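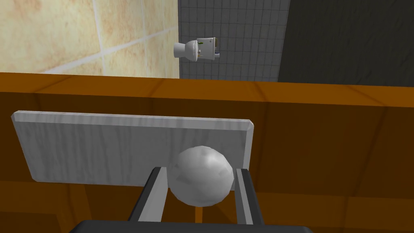

Session 2: remote control in the simulator (A. Spanos)

Record 38 demos, 30 seconds each. 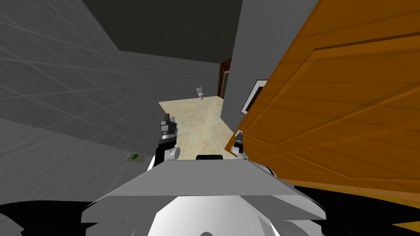 **When does recording start?** At your first stick input.

## Wrist view
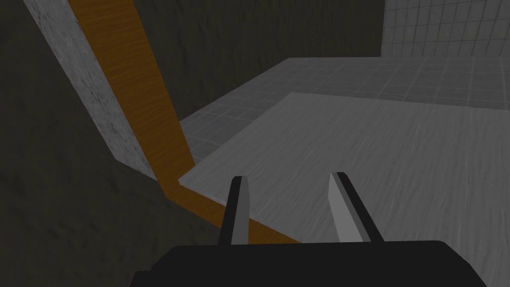
Mudix logs both arms at every step. Keep your motions slow. With the fingers open over a tabletop like this, line up the gap before you lower the arm.

Discard any demo with a collision.
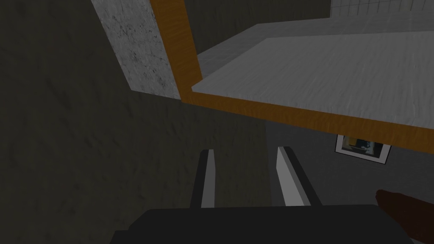 ## Hand in

Upload your Mudix logs by October.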